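Tulcombe tabletop set – README

Maintained by Elvira Pacheco and Yhon Henao. Please read the rules before you train on any of it or quote a score.

What it holds
1,511 simulated episodes of a single arm at a round table, with a bowl and a piece of fruit. Each episode has joint positions, gripper state, a typed instruction and rendered views. There is no real footage. A policy that does well on this set has done well in a renderer, and we ask people to say so in the first paragraph of whatever they write.

Rules for labelling
1. Name the object from every view you have. If the views suggest different fruit, write "green fruit" and leave it there.
2. Judge contact from the gripper state log. Fingers near a thing are not evidence of a grasp.
3. Dark marks on the table are texture until the object list says otherwise.
4. No success label from a single still. Gilent's early labels broke this one often, and 32 of them had to be withdrawn. 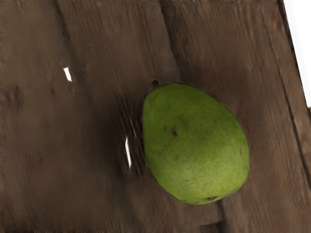
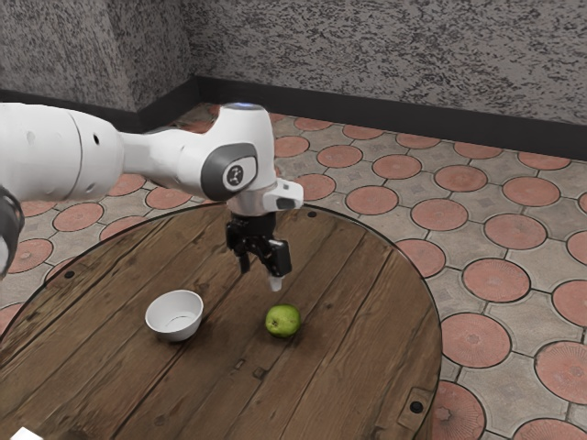 Close view of the fruit (first) and wider view with arm and bowl (second). Both rendered.

Known problems
The wood texture is busy and the same few boards come up again and again. Sheyla Paucar thinks policies learn the table – she may be right, and we have no test that rules it out. Close views are soft in places. Lighting hardly changes between episodes, so please don't call this set "varied".

Splits
Held-out episodes: 50. That is too few for the claims some users have made from them. Differences of a point or two mean nothing at this size, and we won't link to results that lean on them.

On standards
We have been asked whether the set "complies" with the Cabrera checklist. Teófilo Guzmán filled it in and 18 items had no bearing on simulated data at all. A completed form tells you that someone completed a form. It says nothing about safety near people, and this set must not be cited for that purpose.

Corrections
Send the episode number and the rule you think was broken to Marleny Montoya. Label disputes are read on Thursday.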